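Geology 35, week 8: reading a seismogram without panicking

OK, so last time I ran out of time halfway through the P and S business, and a few of you looked pretty lost, so I'm backing up a bit. Bring your printout of the Lesau record (the long one, sorry about the staples).

First wiggle you see is the P wave. It's a push-pull wave, it travels fastest, and on the Lesau trace it's small and kind of scruffy. Then there's a gap, and then the S wave shows up with a bigger swing. That gap is the thing we want! Measure it in seconds, multiply by 8, and you've got a decent distance in kilometers for a local quake. Try it on your trace before you read on.

The 8 comes from the wave speeds in ordinary crust. Kevser Güler asked me after class if it works for a quake on the other side of the world, and no, please don't do that. Far away, the waves dive down into the mantle and speed up, and then you need the travel-time tables at the back of the packet.

One station gives you a circle. Two stations give you two circles that usually cross in 2 places. Add the third (we'll use Ciserthorpe, Lesau and Jestemside) and you should get one spot, or more likely a messy little triangle. A messy triangle is fine. Draw it, shade it, write down how wide it is.
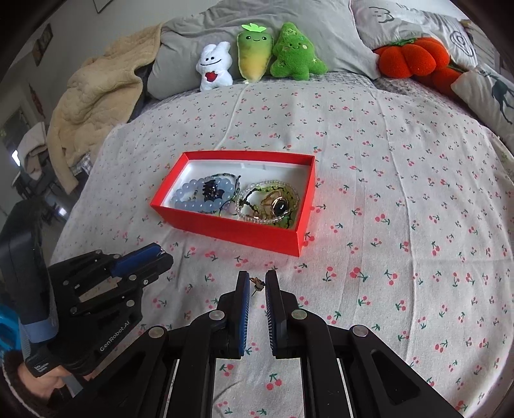

Depth is the part everybody forgets. If the quake is deep, your distances run along a slant, so the circles on the map come out too big and overlap more than they should. Nazmiye Kozan has a nice way of showing this with three pieces of string and a shoebox, and I've talked her into doing it for us in August when the summer section meets.

Homework, due Fri 29 June: problems 2 and 8 from the Vigfúsdóttir packet. Use a compass, a real one, and show your S minus P times in a table. For problem 8 the map scale changes partway through (mean, I know), so check it twice.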